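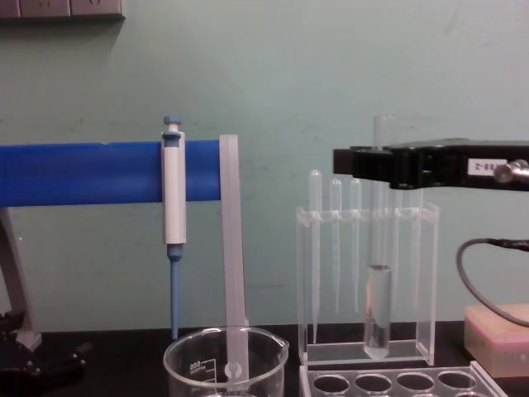

Neue Laborplätze am Lernort Perkska: Ordnung, die man schon beim ersten Pipettieren merkt

Am Lernort Perkska beginnt das Halbjahr mit frisch eingerichteten Arbeitsplätzen für den Grundkurs Flüssigkeiten. Der Trägerverein Pirum hat den Laborraum im Untergeschoss über den Sommer ausräumen, streichen und neu bestücken lassen. Ab Dezember steht er auch Schulklassen und Auszubildenden aus den umliegenden Betrieben offen.

Der Grundkurs ist für Menschen gedacht, die noch nie in einem Labor gearbeitet haben. Er umfasst fünf Einheiten, und die ersten zwei davon drehen sich ausschließlich um das Handwerk am Tisch: Wie hält man eine Mikropipette, wohin kommt sie nach dem Gebrauch, wann genügt eine einfache Transferpipette aus Kunststoff, wie liest man die Skala an einem Becherglas richtig ab? Das klingt nach wenig, macht aber erfahrungsgemäß riesigen Spaß, sobald die Hände verstanden haben, worum es geht!

»Wir haben lange darüber gestritten, was überhaupt auf den Tisch gehört«, berichtet Mareike Albers, die das Kursprogramm leitet. »Früher stand da alles, was der Schrank hergab. Jetzt fangen wir mit Wasser, einem Glas und ein paar Pipetten an, und die Leute trauen sich sofort ran.«

Am auffälligsten sind die Pipettenständer mit ihrer blauen Querstange. Die Mikropipette hängt daran senkrecht, mit dem Druckknopf nach oben, und lässt sich mit einem Griff herausnehmen und wieder einhängen. Daneben steht ein durchsichtiger Halter aus Acryl, in dem die Transferpipetten aufrecht stecken, die Saugbälle oben, die dünnen Schäfte im Inneren. Weil der Halter klar ist, sieht man auch von der Seite, ob noch alles da ist. Ein hohes Glasrohr findet darin ebenfalls Platz.

Die Wände sind jetzt in einem hellen, grünlichen Ton gehalten. Ausgesucht hat ihn Hartmut Reinholz, der den Umbau begleitet hat, gemeinsam mit dem Malerbetrieb Vogler. Vor der ruhigen Fläche erkennt man Glas und durchsichtigen Kunststoff auch aus der zweiten Reihe noch gut, und wer je versucht hat, einer ganzen Gruppe einen Flüssigkeitsstand vor einem vollen Regal zu zeigen, weiß das zu schätzen.

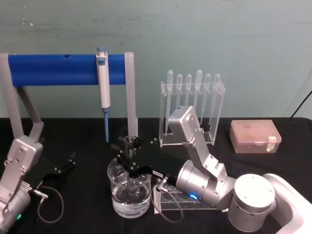
Für die Übungen mit klarem Wasser wird der Tisch mit einem schwarzen Tuch bedeckt. Die Idee stammt von Ngozi Ajayi, die den ersten Durchgang unterrichtet und sich über die alte, spiegelnde Tischplatte immer geärgert hatte. Auf dem dunklen Grund fällt das Becherglas sofort ins Auge. Die Spitzen für die Mikropipetten bleiben bis zum Gebrauch in ihrer Box mit geschlossenem Deckel; durch den leicht rosafarbenen Kunststoff lässt sich trotzdem erahnen, wie voll das Raster noch ist. Ein Streifen weißes Klebeband an der Box, mehr Technik braucht die Vorratshaltung nicht.

Begleitend zum Kurs erscheint das Übungsheft »Ivel«, das Solomiia Kushnir geschrieben und in drei Testgruppen erprobt hat. Jede Aufgabe passt auf eine Seite. Eine davon hat bei den Testgruppen besonders gut funktioniert: Wasser mit der Transferpipette aufnehmen, tropfenweise wieder abgeben und vorher schätzen, wie viele Tropfen es werden. »Da wurde es richtig laut im Raum«, erinnert sich Kushnir. »Alle wollten noch einmal, und beim zweiten Versuch haben sie den Saugball viel vorsichtiger gedrückt.«

Auch das Aufräumen hat im Heft ein eigenes Kapitel bekommen. Die Gruppen lernen, die Mikropipette zurück an die Stange zu hängen, gebrauchte Spitzen abzuwerfen, den Becher zu leeren und abzutrocknen. Eingeplant sind dafür rund fünf Minuten am Ende jeder Einheit, und die Testgruppen haben das erstaunlich gern gemacht.

Gunther Kuhlmann vom Vorstand des Vereins Pirum freut sich, dass der Raum so schnell angenommen wird: »Ich habe selbst einmal mitgemacht und war danach eine Stunde lang nicht vom Tisch wegzubekommen. So soll es sein.«

Schulen und Betriebe können den Laborraum vormittags ab 9 Uhr buchen, die offenen Kurse finden am späten Nachmittag statt. Das Übungsheft liegt im Kursraum aus und wird an teilnehmende Gruppen kostenlos abgegeben. Anmeldungen nimmt das Kursbüro am Lernort Perkska entgegen, dort gibt es auch Auskunft zu barrierefreien Plätzen und zu Terminen für Lehrkräfte, die sich den Raum vorab ansehen möchten.

Weitere Meldungen
Übungsheft »Ivel«: Testgruppen berichten
Lernort Perkska sucht Kursleitungen für das Frühjahr
Werkstatt und Labor: Programm für Auszubildende
Pirum lädt zum offenen Nachmittag ein
Neue Öffnungszeiten im Kursbüro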